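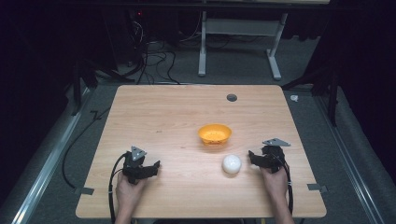 The answer from Clondden, copied in full, is that the pads are good for 4000 closes and we should log closes and swap on the number. Until then, leave the grippers alone.

I don't buy it. Notebook for November, hand-held pair, table cell.

4000 closes of what? A full squeeze on a hard ball is one thing, a light pinch on the rim of a bowl is another, and the counter gives both the same weight. It also counts every time somebody clicks the jaws together while waiting for the recorder to start, and we all do that. I asked how they got the number and haven't heard back.

What I did this morning, with both units unplugged:

Foam on all four fingertips. Pressed each pad with a thumb and watched it come back. Left unit fine. Right unit, one pad slow to recover at the lower end. Left it on, marked it in the log as suspect.

Fingertip screws. Two turned a hair before they bit, both on the right unit. No threadlocker, I want to be able to get the blocks off.

Pivots. The links move freely but there is side play on the right unit that I don't remember from the summer. Could be the insert creeping in the plastic, could be the screw. I can't tell them apart without pulling the link.
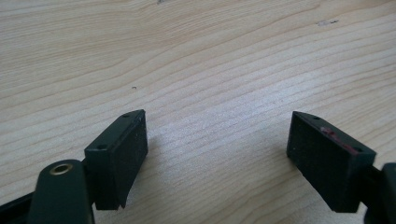 Zero check next. Jaws shut, read the opening, open fully, shut again, 10 times per unit. Left came back to the same value every time. Right drifted on 5 of them, always in the same direction. The software rezeros on startup and so hides the drift nicely, and I suspect that's why the weekly report has been all green. I've switched the auto rezero off for now. If your session complains at startup, that's me. Zero it by hand and write down the offset first.

Cables. Session 165 dropped out on the right side and got filed as "operator pulled cable." Maybe. I wiggled the plug end and the gripper end for a good while and couldn't get it to drop. That proves very little. Swapped the cable anyway and tagged the old one.

Marker plates. Both tight. The alignment routine says "pass," as it has every time I've ever run it, including once with a plate I had loosened on purpose. Wouldn't lean on that.
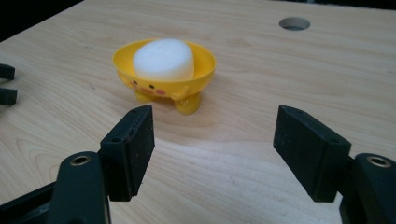

Added in the margin after lunch, not my handwriting: the side play was there when the unit came from Dinby, and you'll crack the link if you pull it.

Fair about the link. As for the rest, there's no measurement in the intake sheet, so I can't say either way. Compromise: I leave the link in, put a feeler gauge on it today and again once it has some real work on it. If the gap grows, the link comes off. If it doesn't, I'll cross out the paragraph about pivots.

Still open: spare foam (ordered from Unumeo, no date given), the slow pad, and the closes question. Keep logging closes, it costs us nothing.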